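Support > Home Office > Moda Desk Series > Finishing and Care

Filed under: Owner's Guides, Wood Surfaces

Section 3: Oiling and Caring for Your Moda Desktop

By now your desk should be standing on its own legs and you have earned a cup of coffee (please drink it somewhere else, as a bare top takes a ring very quickly). The steps in this section are for the unfinished top only. If you ordered yours with the Drosura hard coat, you can skip ahead to Section 4 and start enjoying your desk today.

You will need the 200 ml bottle of Irkisham oil from the accessory box, two lint-free cloths, and the 328 grit pad in the paper sleeve.

1. Open a window and lay an old sheet on the floor under the desk. The oil is thin and likes to find its way over the edge.

2. Rub the pad lightly along the grain from one end to the other. Let the weight of your hand do the work.

3. Wipe away the dust with a dry cloth, and then wipe once more, since the fine stuff tends to settle back down while you are admiring your progress.

4. Shake the bottle, pour a small puddle on the first cloth, and spread it in long, easy strokes.

NOTE: Pale tops, including the Tambunan finish, can look brighter on the side that gets the most light. Check your coverage from a low angle, and from more than one side of the desk.

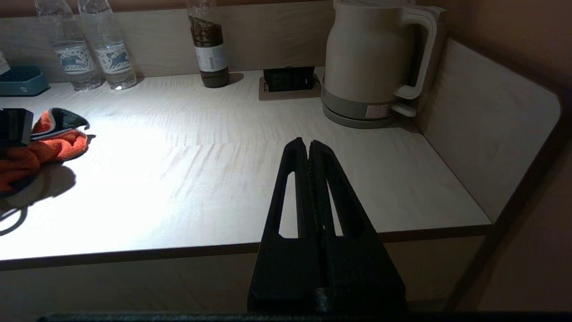

Fig. 3. Light-colored top with faint grain streaks.

5. Wait 20 minutes, then buff off whatever oil is still sitting on the surface with the second cloth. It should feel smooth and not at all sticky.

6. Let the top rest overnight, and apply a second coat in the morning if the wood still looks thirsty to you.

CAUTION: Cloths soaked in oil can heat up and catch fire by themselves. Lay them flat outdoors to dry, or put them in a metal can filled with water and close the lid. Never leave them in a heap.

For everyday cleaning, a soft damp cloth is plenty. We do like to give our own desks a fresh coat every January, when the heating has been running and the air is dry.

Comments (3)

deskbound_in_ohio: Second coat made a big difference on mine. Used less than half the bottle!

Marlow77: Can I use the same oil on the drawer fronts?

quiltroom: I did my drawer fronts with it last winter and they came out lovely. Go easy near the handles, though, it pools there.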